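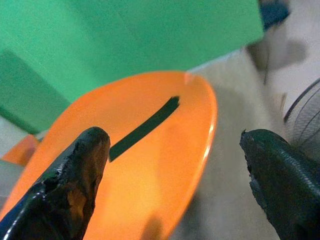
The orange plate, with one green strip on it.

I bought the orange plates at a closing sale in Girkport, back when we still had the apartment with the narrow kitchen. There were five in the stack and I paid for all of them without checking for chips. They are plastic, so there weren't any. Two went to my sister when she moved out to Paredes, and one got too close to a stove burner. That leaves two.

They were meant for picnics. We took them along maybe twice. What they get used for now is sorting, because small dark things show up so well on that color. Screws, beads, seeds, the little feet that come off the bottom of chairs. Before the plates I used a gray baking tray, and I lost things on it all the time.

On Saturday it was green strips. I have been cleaning out the craft drawer, the deep one under the window, and it is full of trimmings I kept for no good reason. Most of the strips are a green so dark you would call it black until you set one down on something bright. A lot of the ends are ragged where my old scissors chewed at them. I put the ones worth keeping in an envelope and threw the rest in the trash.

The drawer itself still needs work. It sticks on the left side and has since we moved here. I rubbed a candle stub along the runner, which helped for a day. Next I want to take it all the way out and sand it, but it has to be empty first, and there are still two boxes of ribbon and a bag of felt to go through.

I did look for more orange plates the last time I was in Girkport. The store is a phone repair place now. Purnero has some close to the same size, but they only come in white and a pale blue, so I left them on the shelf.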